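가공실 작업대 및 주변 안전 점검표 (의견란 포함)

장소: 브랄리츠 관 가공실
점검일: 2026년 6월 19일
점검 범위: 천 정리 작업대, 조명, 바닥, 전선, 수납 용기
판정 표기: 적합 / 조치 필요 / 지켜봄

지난 5월 점검표를 먼저 읽고 왔다. 의견란에 "양호"만 줄줄이 적혀 있던데, 양호하다는 말을 그렇게 자주 쓰면 대체 어디가 양호한 건지 알 수가 없다. 이번에는 좀 길게 쓴다. 읽기 싫은 분은 판정만 보셔도 된다.

1. 천장과 조명

1-1. 작업 중 조명 점등 여부: 적합
형광등은 켜져 있다. 밝기는 책상 위에서 400럭스로 나왔고 천을 접는 데는 모자람이 없다. 바늘귀에 실을 꿰라고 하면 얘기가 달라지지만 여기서 그런 일은 안 한다.

1-2. 천장 노출 구조물 및 배관류: 지켜봄
천장이 막혀 있지 않아 보와 관 같은 것들이 그대로 드러난다. 인테리어 잡지에서는 이런 걸 멋이라고 부르고 점검표에서는 먼지라고 부른다. 떨어질 만한 것은 찾지 못했다. 먼지 청소는 다음 분기 계획에 넣을 것. 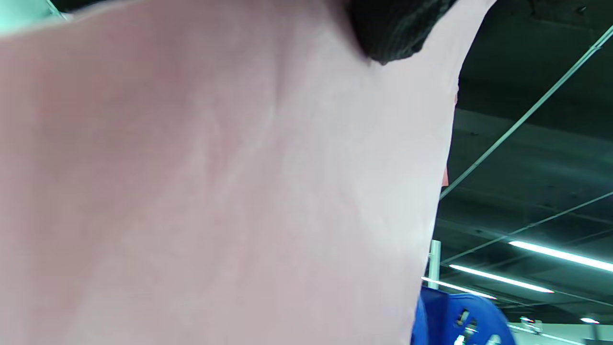
조명 커버 청소 기록은 5월 이후로 비어 있다. 청소를 했는데 안 적었는지, 안 했으니 안 적었는지는 서류만으로 가릴 수 없다. 기록지를 출입문 안쪽으로 옮겨 달라고 요청했다. 지금 위치는 캐비닛 뒤라서, 기록하려는 의지가 상당해야 도달할 수 있다.

2. 작업대 위

2-1. 작업대 흔들림: 적합
네 귀퉁이를 눌러 봤다. 흔들리지 않는다. 작년에 다리 밑에 끼워 뒀던 접은 종이는 아직 그대로다. 임시 조치가 가장 오래간다.

2-2. 작은 금속 물품 보관: 조치 필요
클립은 연두색 접시에 담아 두기로 했고 접시에 클립이 들어 있기는 하다. 문제는 접시 바깥이다. 접어 놓은 분홍 천 모서리 근처에 은색 핀인지 클립인지가 하나 나와 있다. 클립이면 귀찮은 정도로 끝나지만 핀이면 다음에 그 천을 집는 사람이 판정을 내려 주게 된다. 작업 종료 후에는 손바닥으로 쓸지 말고 눈으로 확인한 뒤 자석 막대를 쓸 것.

2-3. 접시 위치: 지켜봄
작업대 가장자리에서 100밀리미터 안쪽이 기준이다. 쓰다 보면 자꾸 밖으로 밀려나는 모양이니 자리 표시 테이프를 붙이자.
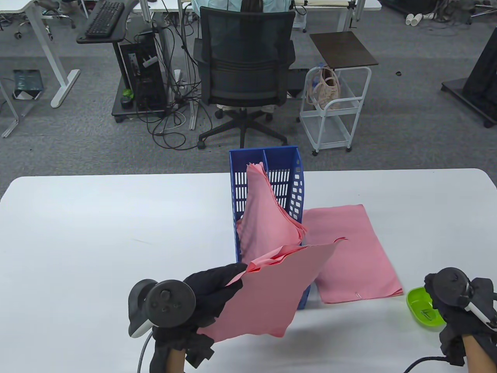

부슈라 두라니

3. 바닥, 전선, 통로

3-1. 작업대 너머 바닥 전선: 조치 필요
컴퓨터 본체 주변에 검은 선과 흰 선이 한데 엉켜 카펫 위까지 나와 있다. 어느 선이 어디로 가는지 묻자 세 명이 세 가지 답을 했다. 묶음띠로 정리하고 양 끝에 이름표를 달 것. 이름표에는 "이거"라고 쓰지 말 것. 지난번에 있었던 일이다.

3-2. 작업대 앞쪽으로 내려오는 케이블: 지켜봄
손에 장비를 묶고 작업하는 동안에는 케이블이 손목 쪽에서 작업대 아래로 늘어진다. 옷소매나 천에 걸리지 않도록 여유 길이를 확인하고 시작할 것. 자리에서 일어날 때는 먼저 벗고 일어난다. 순서가 바뀌면 민망하다.

3-3. 카펫 상태: 적합
회색 카펫. 들뜬 곳을 발로 찾아봤으나 없었다.

3-4. 의자와 통로: 적합
바퀴 달린 메시 의자는 제자리에 있고 통로 폭은 700밀리미터가 나왔다. 다만 누가 앉은 채로 뒤로 밀면 통로는 바로 사라진다. 앉아서 일하는 분들은 뒤를 한 번 보고 움직여 주시기 바란다.

4. 수납 용기와 천

4-1. 파란 플라스틱 용기 파손 여부: 적합
구멍이 숭숭 난 옆면을 손가락으로 훑었는데 갈라진 살이나 날카로운 자국은 없다. 원래 서류를 꽂으라고 나온 물건인데 여기서는 천이 꽂힌다. 규정집에 용도 외 사용을 금지한다는 문장이 있어 잠시 고민했으나, 천은 서류보다 가볍고 불평도 적으므로 넘어간다.

4-2. 과다 적재: 지켜봄
천은 용기 테두리보다 위로 올라오지 않게 넣는 것이 원칙이다. 꽂힌 천이 테두리를 넘어 앞으로 늘어지면 용기를 들 때 손잡을 곳이 가려진다. 잘 접으면 다 들어간다. 안 들어가면 칸이 두 개라는 사실을 떠올려 주시라.
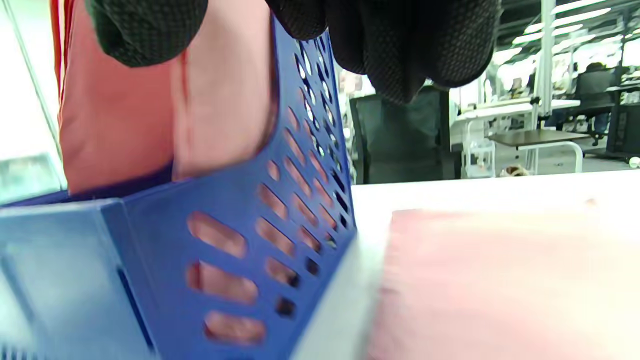
파란 용기 테두리 위로 나온 분홍 천. 항목 4-2 참조.

4-3. 천 상태: 조치 필요
가장자리가 해진 천이 섞여 있다. 올이 풀린 천은 클립에도 걸리고 용기 구멍에도 걸린다. 굴러 상사에서 들여온 묶음인지 카바나투안 쪽 묶음인지는 입고표를 봐야 안다. 책임 소재는 나중에 따지고 우선 따로 빼 둘 것.

5. 보호구와 작업 자세

5-1. 장갑 착용: 적합
양손 모두 검은 장갑. 한 짝만 끼고 "반은 지켰다"고 주장하던 시절은 지나간 것 같아 반갑다. 장갑 손끝이 닳았는지는 매주 직접 볼 것.

5-2. 팔 보호: 지켜봄
아래팔은 맨살이다. 천만 만지는 작업이라 규정 위반은 아니다. 2-2의 핀 문제가 정리될 때까지만 토시를 권한다. 토시는 프레너 보관함 둘째 칸에 있고, 거의 100켤레쯤 된다. 누가 주문했는지는 묻지 않기로 했다.

5-3. 작업 중 손 위치: 적합
쌓인 천을 들어 올릴 때는 맨 위 한 장만 집고 나머지 더미는 건드리지 않는다. 두 장이 같이 올라오면 내려놓고 다시 집는다.

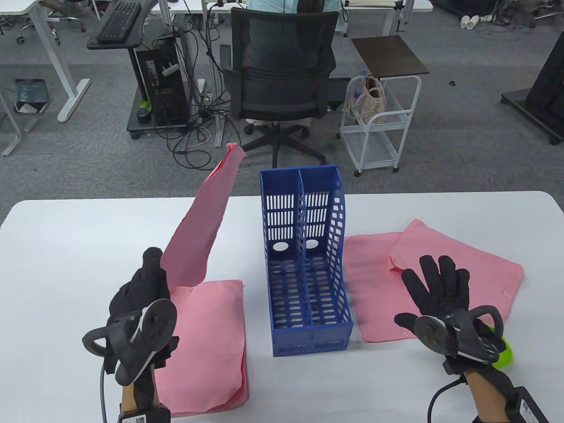

더미 높이는 따로 기준이 없었는데 이번에 하나 만들자는 의견이 나왔다. 용기보다 높게 쌓지 않는 정도면 충분하다고 본다. 밀리미터까지 정하면 누군가 자를 들고 와서 천을 누르기 시작할 것이고, 눌린 천의 높이를 놓고 회의가 열릴 것이다.

조치 필요 항목 정리
2-2 금속 물품: 당일 조치
3-1 전선 정리: 4일 이내
4-3 해진 천 분리: 다음 입고 전까지

추가 의견: 볼펜이 점검판에 끈으로 묶여 있는데 끈이 짧아 5번 항목부터는 판을 비스듬히 들고 써야 한다. 글씨가 기울어진 것은 그 때문이다. 끈 교체 요망.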